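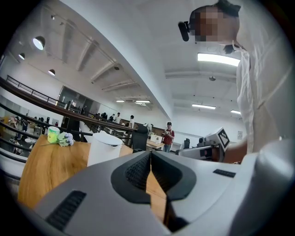
El programa de compras compartidas de Salloso cierra su primer semestre con un resultado que, a mi juicio, no justifica todavía el tono de la nota de prensa de agosto. De los 197 comercios invitados se han adherido 20, y de esos solo 11 han hecho más de un pedido. Las reuniones informativas tuvieron mejor ambiente que asistencia. Hubo ratos de trabajo de verdad, codo con codo, como el de la persona de camisa blanca que se inclina hacia delante con el antebrazo al aire, pero el ambiente no es un indicador y no figura entre los que acordamos con la fundación.

Informe de seguimiento para la Fundación Costa
Miércoles 6 de febrero – Redacción: coordinación del programa
Tiempo de lectura: 3 minutos

Pedidos. La idea de partida era que un tendero pequeño compra caro por comprar solo. Es cierto a medias. En envases y papelería la central consiguió mejores precios; en producto fresco, no. Los fruteros de Curarden ya tenían su proveedor de toda la vida, que les fía hasta fin de mes, y nuestra central cobra por adelantado. Lo avisamos en la propuesta, página 7, y se nos respondió que el ahorro compensaría. Sigo esperando ver el cálculo.

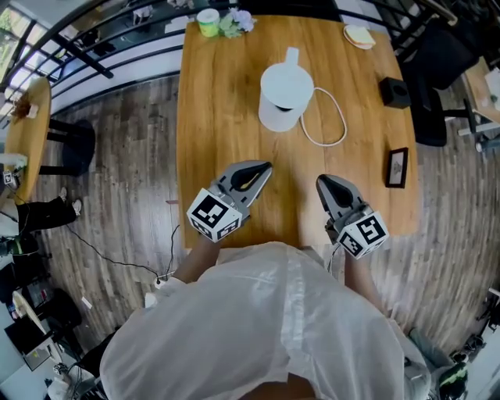
El segundo problema es el reparto. La furgoneta sale de Bindley a media mañana, cuando casi todos los comercios están atendiendo, y dos adheridos han pedido la baja por ese motivo. Cambiar la ruta no cuesta dinero, cuesta una conversación con el transportista que llevamos aplazando desde el otoño.

Plataforma. Se contrató una herramienta de pedidos que casi ningún comercio utiliza. Llaman por teléfono, o mandan una foto de la lista escrita a mano, y alguien del equipo la pasa al sistema por la tarde. En las estadísticas esos pedidos figuran como «digitales». Pido que dejen de contarse así.
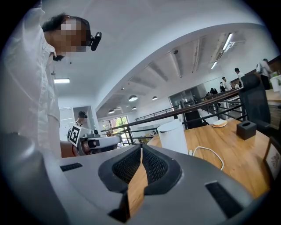 Tampoco me convence la encuesta de satisfacción. Contestaron 7 comercios, todos del grupo que más compra, y de ahí sale el titular de que «los comercios están contentos». Puede que lo estén. Con esas respuestas no lo sabemos – y menos aún sabemos qué piensan los que no firmaron.

Presupuesto. El gasto va por debajo de lo previsto, pero es porque no se ha cubierto la plaza de visitas a tiendas, que era la partida más útil del proyecto. No lo presentaría como ahorro.

Para el próximo trimestre solicitamos permiso para pasar el importe de la licencia de la plataforma a esa plaza, ofrecer pago a treinta días en producto fresco y no ampliar el programa a otros barrios hasta tener datos de repetición de compra. Si la fundación prefiere la ampliación, convendría que lo indicara por escrito antes de renovar el contrato de almacén.

2 comentarios · Compartido 11 veces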